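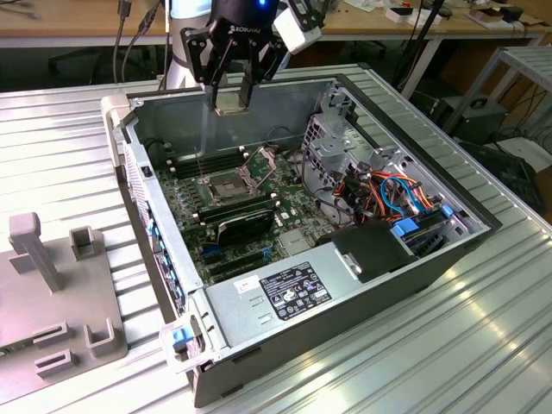
Side panel off, CPU socket empty.

Fatby precision screwdriver set, 18 quid, had it since December. Good mostly. Bits are magnetic enough to hold a case screw upside down, handle is a bit fat for my hands but the grip doesnt slip. Collar spins nicely.

Moans: 13 bits and the two smallest Torx ones rounded off within a month. Emailed them, got a reply from a Renato Herrera, replacments came in a plain envelope, no fuss. New ones seem harder. Lid of the tin is stiff, opened it over the carpet once, never again.

Used it on two old PCs, a toaster and my daughter's glasses. Wouldn't touch it for big stuff, no torque. My old Olivares set was nicer but twice the price and I lost half of it.

Four stars. Would buy again if under 20.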